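Follton Allotment Diary Transcripts – README

Short version: typed-up text of the handwritten plot diaries kept by growers at the Follton site, Flellcombe. Vegetables, weather, slugs, complaints on water pressure. 382 entries so far. Plain text files plus one big table. Please read the bit on dates before you use the dates.

Status: usable, not finished. Spelling checks done up to notebook six. Everything after that is first pass only.

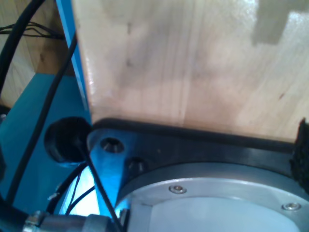

Sze-wing Fung

What's in the folder

entries/ – one text file per diary entry, named by notebook and page
table.csv – all entries in one table, same text, extra columns
crops.txt – list of crop names and the spellings I folded together
weather.txt – weather words, same idea
notes/ – my own notes, messy, read at your own risk

The Gaber notebooks are in their own subfolder. Different handwriting, different habits, and they use feet and inches all the way through. I didn't convert anything.

Columns in table.csv

id – notebook number, then page, then a letter if there's more than one entry on the page
month – as written. Blank if the writer left it off, and they often did
plot – plot number if given
text – the entry, line breaks removed
crops – crop names pulled out by hand, separated by semicolons
weather – same
sure – y or n. n means I had trouble reading it
who – initials of the transcriber

Don't sort by id and expect time order. Two of the notebooks were filled from both ends. One was used for a seed order list first, then turned over and started again as a diary. I kept page order as bound.

Dates

Bad. Most writers put a month at the top of the page and then just carry on till they felt like writing another one. So an entry marked September may well be October. If the text mentions first frost and the month says September, trust the frost. I left the month column alone and did not guess. Earlier version had a guessed_month column, it's gone, please delete old copies.

How the typing was done

Two passes. First pass straight from the page, no fixing. Second pass by a different person, reading the first against the page. Disagreements went in notes/ and we settled them over the phone, mostly. Crossed out words are kept in square brackets if readable. If not readable, [x]. Drawings are marked [drawing] and nothing more. There are quite a few bed plans, which I'd love to do properly some day – not now.
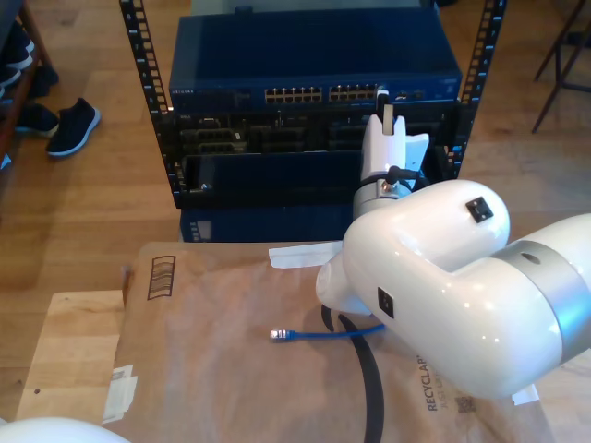
Abbreviations are left as they stand. "Pots" is potatoes in nearly every case, but in notebook four it's flower pots, becuase that writer grew everything in containers. "RB" is runner beans. "BB" is broad beans in notebooks one to five and black bag (as in compost) in the Gaber set. Yes, annoying. See crops.txt.

Spelling is untouched in the text column. Only the crops column has cleaned-up names. So search "courgette" in crops and you'll find corgette, courgete and the one person who wrote zucchini all year.

Counts

Entries total: 382
Entries with at least one crop named: 355
Entries marked n in the sure column: 99
Notebooks with water damage: 2

The 99 are not spread evenly. Most come from the water damaged ones, plus a long run in soft pencil where the writer was clearly out in the rain. Leave them out if you want clean text. Keep them if you're after slug mentions, since that's where a lot of them live.

What it's good for

Local growing seasons, plain everyday garden writing, names of old varieties. Somebody asked for blight reports and yes, there's a decent number, look for "blight", "the black", and "gone over". That last one also gets used for lettuce bolting so check by eye.

What it's not good for

Yields. People wrote down a good haul and skipped the bad ones. Also rainfall. Nobody had a gauge till late on and "wet" can mean anything.

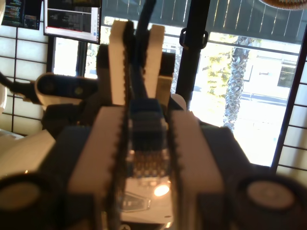 Names and privacy

Full names of plot holders are replaced with initials. Dara is a dog and stays in. Phone numbers and home addresses are taken out, marked [removed]. If you find one I missed, tell me the id and I'll pull it the same day. Neighbor disputes are left in where the people are only initials. One long one over a hedge was taken out at the family's request, so notebook three skips four pages. Not an error.

Known problems

– table.csv has curly quotes in places and straight ones in others
– notebook seven page numbers are off by one after the torn leaf
– a few entries have the weather in the crops column, "hail" being the main one
– fractions typed three diffrent ways

Using it

Free to use for anything, just say where it came from. Corrections very welcome, send the id, what it says now and what it should say. One per line if you can.

Next up: notebook eight, then the bed plans if there's time before planting.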